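# Speaker notes - Friday session, 2 pm slot

Hi everyone, thanks for staying after lunch. (Wait for the door to stop banging.)

I'm from Clullach, the returns and sorting shop out past the rail yard, and I've been on the floor there for 17 years. I'm not an engineer. I'm going to talk about what it's been like to have arms on our benches, and what it did to our shifts, our pay talks and our lunch breaks.

Start with the old bench. Four of us to a table, totes coming in one side, everything picked up and put down by hand. Mugs, garden bits, toys, stuff you couldn't name. By the end of a shift your wrists knew all about it. Ask who here has done piecework - usually a few hands. Have a quick chat with them if there's time.

Then Grendeck came in with the Sorkarix system. We had a meeting, there were sandwiches, and we were told no jobs would go. My mate Tolera Mersha asked whether that meant no jobs or no people, which got a laugh, but it was a fair question and it took them two months to answer it properly. Pause here.
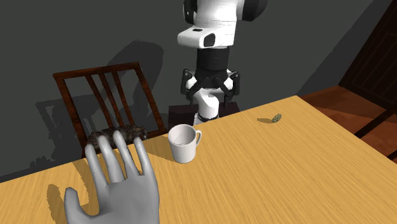
So what changed first was where you stand. You used to own your whole bench, and now you share the reach of it with something else. We had to agree on whose turn it is. Our rule is simple: hand on the table, arm waits. It took a lot of arguing to get that written down, and I'd tell any workplace to sort it out before day one.

Second thing is the kind of work you get. The easy pieces go to the arm and you end up with all the odd ones. Sounds great, and some days it is! But eight hours of nothing but odd ones is tiring in a way I hadn't expected. The easy ones used to be your breather. We rotate every two hours now, and that was Godelieve Van Hecke's doing. She's our steward and she kept a notebook of who was getting headaches and when.

Pay - don't rush this bit. Our rates were set by pieces handled, so once the arm took the quick ones our numbers dropped. We're on a flat hourly rate now. Took until November. The Marulanda site is still on the old scheme, so if anyone's here from there, come and find me at the break.

Training: ask for it in paid time. Ours was meant to be a video at home. We said no thanks.

Would I go back to the old bench? My wrists wouldn't. I do miss the talking, though. With two people at a table where there used to be four, it gets quiet, and we're still working on that one.

Questions - leave 8 minutes. Repeat them into the mic for the people at the back.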